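Home / Member Resources / How to Start a Walking Routine

How to Start a Walking Routine and Keep It Going
Posted Jun 9, 2020 by Lowri Prydderch, Hodstead Wellness

This plan is for adults who have not exercised regularly for a few months or more. If you have a heart condition or joint trouble, check with your doctor first.

Step 1. Find your starting point
Wear your usual shoes and walk at a normal pace for 9 minutes. You should be able to talk in full sentences the whole time. If you can't, slow down. Write down how far you got – a street name or landmark is fine.

Step 2. Set your days
Pick four days a week and put them on your calendar. Leave at least one rest day after your longest walk.
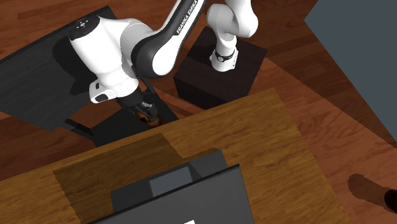
Step 3. Add time slowly
Add two minutes to each walk every week for 6 weeks. If a week feels hard, repeat it before moving on. Members who started with us in March mostly repeated week three, and they still finished.

Step 4. Track your steps
Any phone or pedometer will do. A beginner's walk on this plan comes to roughly 2990 steps by the last week. Don't worry if yours is lower – stride length varies a lot.

Step 5. Plan for bad weather
Once it gets above 80 degrees, go out before breakfast or use the indoor track at the Nillen Center. Bring water either way.

When you finish
Keep the same four days and add one hill to your route. The Hodstead hill loop starts at the Belhaj Street entrance and is marked with green signs. Printed logs are available at the front desk.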